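May, gone midnight

Still buzzing! Got in from the Orkholm an hour ago and I can't possibly sleep, so I'm writing this in bed with toast. Trudy Sutcliffe, back on a stage after 14 years, and I was in the fourth row.

She came on with no fuss at all, grey coat, hair tied back, and went straight into Bright. No hello, nothing. I'd told myself she would save it for the end (everyone does that with the big one), and there it was, first song, and the whole room made this daft gasping sound and then had to hurry to catch up with the words. The voice is lower now. I think I like it better. When she got to the bit about the ferry she let it crack and just carried on.

The Orkholm holds 400 and it was packed to the doors. I talked to a woman from Prirkine who'd come down by coach and had seen her on the very first tour, when the support act was a man with a musical saw. So jealous.

The band were lovely too, especially the accordion player, who has a gorgeous old Brevetti and grinned the whole way through. They did 17 songs, and 12 of them were old ones. The new ones are good, I mean it! There's a slow one about her mum's kitchen that had me in bits, and I don't even know what it's called.

She only talked once. She told us about a television host who'd kept her off his show for a whole winter because he said she mumbled, then sent her flowers when Bright went to number one. She gave the flowers to the bus driver. Huge laugh.
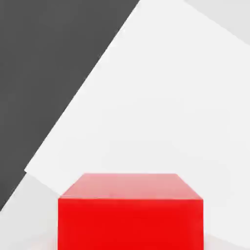

Then she sang the next one with no microphone, right at the lip of the stage, and you could hear every single word, so there's your mumbling. I lost my scarf somewhere between the cloakroom and the bus stop and I don't care a bit. Must ring the box office in the morning about the second night, in case of returns.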